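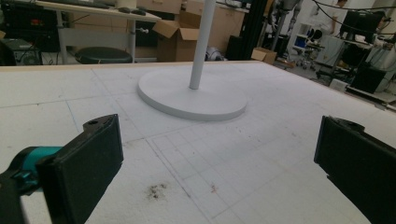 Round white base and pole on a foam-covered platform

Brudance: The Complete Edition (Hardcover)
Publisher: Testico
Format: Oversized hardcover with dust jacket
Pages: 352, full color
Release date: Oct 8, 2019
Language: English
Reading age: Teen and up
Availability: In stock

Brudance first came out as a run of single comics and later as a set of thin paperbacks that went out of print. The Complete Edition puts the whole story in one book, in reading order, with the original covers placed between the chapters. Nothing has been cut. The short prologue that was given away at conventions and left out of the paperbacks is printed at the front.

About the story

Brudance is a port town built on a salt marsh, where every house is required by law to keep one lamp lit through the night. When the lamps on the harbor side start going out, a retired ferry inspector is asked to find out why. She doesn't want the job, and the town doesn't much want her to have it. The first half of the book is a mystery, told mostly at street level. The second half moves out onto the water and takes in the history of the town, including the flood that the lamp law was written to remember.

Readers who know the film adaptation should be aware that the book is quite different. The film drops the flood chapters, combines two of the main characters, and ends at the point where the fifth chapter of the book closes. The sixth chapter was not filmed. The book also keeps the newspaper pages that run between chapters, with ads, tide tables and letters to the editor. Some of those letters matter to the plot, so don't skip them.

What's in this edition

All 6 chapters, scanned again from the original art where it could be found. A few pages in the second chapter had to be restored from printed copies, and the line work on those is slightly heavier than on the rest.

New lettering for the newspaper pages. The type in the paperbacks was too small for many readers, and it has been reset at a larger size with the wording unchanged.

A 16-page sketch section at the back, with character designs, early maps of the harbor and two unused covers.

A fold-out map of the town, bound inside the back cover.

Color and paper

The colors follow the single issues. The paperbacks were printed on a bright coated paper that turned the night scenes blue, and many readers asked for the older, browner look. This edition uses a heavy uncoated stock. Blacks are a little softer than on glossy paper, and there is less glare under a reading lamp. The binding is sewn, and the book opens flat enough to read the double-page spreads without losing art in the middle.

It's a heavy book, nearly 6 pounds with the jacket on. Most people will want to read it at a table.

Signed edition

A slipcased edition of 400 copies is also available. It has the same contents as the standard hardcover, plus a signed and numbered bookplate and a cloth cover with no dust jacket. The slipcase is printed with the harbor map. We can't take requests for particular numbers. Orders are limited to one per customer, and this edition can't be combined with other discounts.

Shipping

Standard copies are shrink-wrapped by the publisher and shipped in a cardboard book box with corner guards. Signed copies go in a double box. If your copy arrives with a crushed corner or a torn jacket, send us a photo of the book and the box and we will replace it while stock lasts. Small marks on the shrink-wrap are not treated as damage.

Orders that include a preorder item are held until everything is ready. If you want this book sooner, place it as a separate order.

Common questions

Is this the same as the August paperback? No. The August paperback collects only the first three chapters, has a smaller page size and does not include the map.

Will there be a digital version? The publisher has not announced one.

Is it suitable for younger readers? There is some violence in the flood chapters and a few scenes of drinking. There is no strong language.

Do I need to have seen the film? No.

Customers also bought

Wirkix, Book One (paperback)
Raudsepp: Night Trains (hardcover)
Raudsepp: The Long Platform (hardcover)
Archival sleeves for oversized hardcovers, pack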